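Saturday-job type help wanted at Kavine (over-18s only, sorry)

Hello! I run Kavine, the little wool and haberdashery shop on Flistell Road, and I'm looking for someone cheerful to join me from July. It's two afternoons a week to begin with, more in the run-up to Christmas if you fancy it.

You'd be serving, cutting ribbon, winding yarn and packing up the online orders (we sent out 222 parcels last month, so I could really do with another pair of hands!). You don't have to be a brilliant knitter – I can teach you the basics – but you do need to like chatting, because our customers certainly do.

I'd also love some help with the Plarnora evenings, our knit-and-natter group. We start at 6 and I bring the cake.
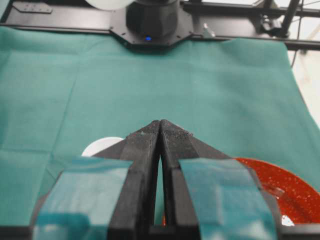

Pay is the same hourly rate I give everyone, plus staff discount on all yarn, including the Shek sock wool I keep buying for myself. There's a bus stop outside and somewhere dry to leave a bike.

If you like the sound of it, pop in with a short note about yourself, or ring the shop after lunch. No need for a fancy CV – a page is plenty.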